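3.2 Materials and surface preparation

Test surfaces were made up from the same stock as in the first series (Szewczyk and Holanda, Section 2). Panels were sanded along the grain, wiped with a dry cloth and left in the conditioning room until their weight stopped changing. Two finishes were compared: a plain oil supplied by Hilletti and a hard wax oil supplied by Hakeck. Both were applied by the same operator with a cotton pad. Excess oil was removed after the waiting time given on the label, and no second coat was added to the oil panels. The wax panels received a second coat the next morning.

Gloss was read along the grain and across it. Readings across the grain were lower on every panel and are reported separately, as mixing the two would hide the effect of the finish. In total, 592 readings were kept after panels with open knots were removed from the set. Knots were treated as a fault of the stock and play no part in the analysis.

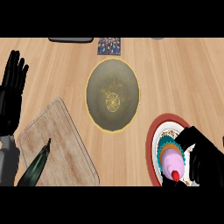 Figure 2. Tabletop setting with light, straight-grained wood and a cutting board (computer rendering).

Wear was produced with a felt pad under constant load. Each panel received 3000 strokes, with the pad changed at the halfway point. Pilot work at the Pimentel site had shown that an old pad polishes the finish and raises the gloss value, which would make a worn panel look better than a fresh one. Pads were therefore weighed before and after use, and any pad that had gained more than 2 percent was thrown out along with its panel.

Stain resistance was judged by eye under a fixed lamp. Medeiros and Bittencourt scored the panels separately and did not see each other's sheets. Where their scores differed by a full grade, Rezende scored the panel again and the middle value was used. Coffee, beet juice and cooking oil were left on the surface overnight under a watch glass. Vinegar was dropped from the list in July, when it was found to lift the edge tape.

3.3 Treatment of missing values

Panels lost to tape failure were not replaced. Their gloss readings up to the point of failure were kept, and their stain scores were left blank. The Flolen panels are listed apart in the appendix because their moisture content was not recorded on arrival.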